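Review: The Jutmont Household Manipulation Demonstrator, Open Day Session

Reviewed for the Nyarko Center equipment bulletin by Zinash Negussie

The Jutmont open day was held on a Monday in May at the company's Purkano site. Members of this bulletin's review panel attended the afternoon session, which began at 1:30 p.m. The purpose of the visit was to assess Plakine, the simulation package Jutmont offers to colleges and training centers for teaching two-armed robot work in household settings. No physical robot was shown, and none was promised. All work was carried out in rendered rooms and displayed to visitors on a wall screen and at the seated stations.

Plakine is supplied with 92 room layouts. Each may be loaded with a chosen set of furniture and small objects, and the instructor may change wall colors and surface finishes before a session begins. Visitors were invited to select a layout from a printed list. Our group was assigned a corner room with a dresser, and the presenter began from the head view. 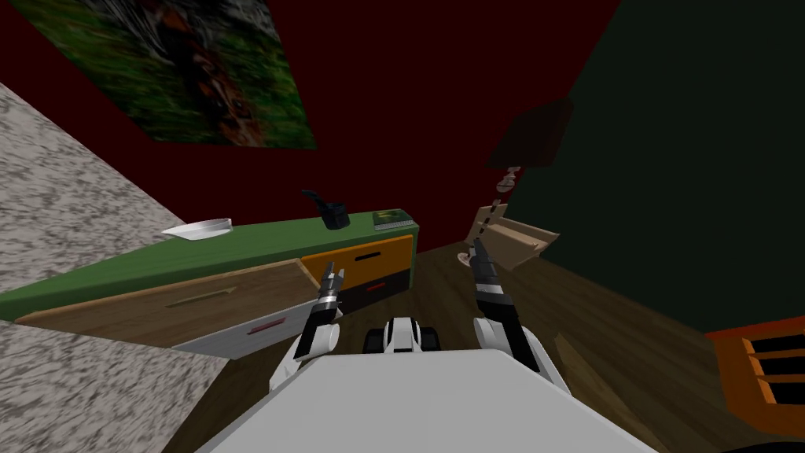 The first matter for any teaching institution is whether students can tell the parts of a task apart on the screen. Many packages in this price class use one plain finish for all furniture, and beginners lose track of which panel they have been told to open. Plakine does better. The drawer fronts in our room differed in color as well as in their handles, so an instruction such as "the orange one, black handle" could be followed at once from the back row. The bowl and the book on the green top were equally easy to pick out. The panel was less satisfied with the floor lamp, whose lower parts did not appear to join. Jutmont staff noted the fault and stated that furniture models are corrected in each quarterly release. We would ask for a firmer commitment before purchase.

Control is by keyboard, by a pair of hand controllers, or by script. The hand controllers are light and respond well, although the left unit at our station needed to be paired again twice. The script option is the strongest part of the package. Commands are short, errors are reported in plain language, and a finished script may be saved and run again in another room without change. A student with one term of programming should be able to write a simple reaching routine in a single class period. 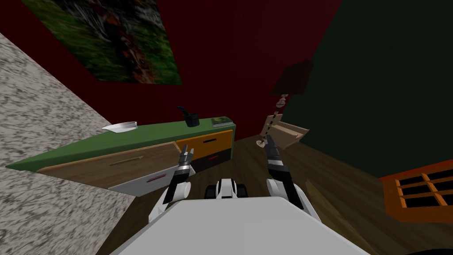
Image: Jutmont open day, Plakine head view. Used with permission.

Viewing comfort deserves a separate remark. The head view may be tilted a good deal, and at a steep setting the walls and furniture run diagonally across the screen. Two members of the panel found this tiring after several minutes. The tilt may be locked from the instructor's menu, and we recommend that this be done for first-year groups. The white body of the robot also takes up a large part of the lower view — a fair account of what such a machine would see of itself, but a cost in usable screen space on a small monitor.

The session then moved to close work. Plakine provides a separate view at the gripper, which may be opened beside the head view or used alone. 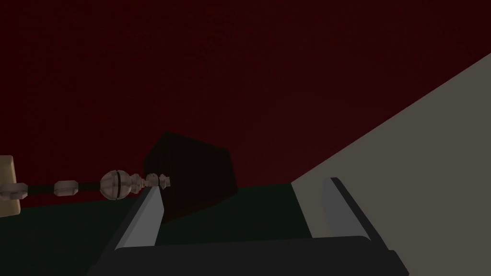

Close views are where a simulator of this kind earns its place in a course, and the panel gave the most time to this part of the program. The shape and spacing of the gripper are clear. Lighting is the main weakness. In our room the cube was so deep a maroon that its edges were hard to separate from the red wall behind it, while the two gray fingers stood out well. An experienced operator will allow for this, but a student judging distance by eye may not. Brightness can be raised for each view, and the manual, at 137 pages, covers the setting in full. The manual is well indexed and may be printed.

Installation was not demonstrated. Jutmont provided a written list of system requirements, which our technical office has found reasonable for existing classroom machines. A site license covers one teaching room, with support by e-mail for 3 years.

The open day itself was well run. Stations were ready on time, questions were answered directly, and visitors were given enough time at the controls to form a view of their own. Seating at the rear of the hall was limited, and the spoken commentary did not carry well there.

Rating: 3 out of 5. The panel recommends Plakine for second-year courses with an instructor present. For introductory use, we advise waiting for the next release and requesting a trial license in the meantime. Inquiries about the panel's full notes may be sent to the bulletin office.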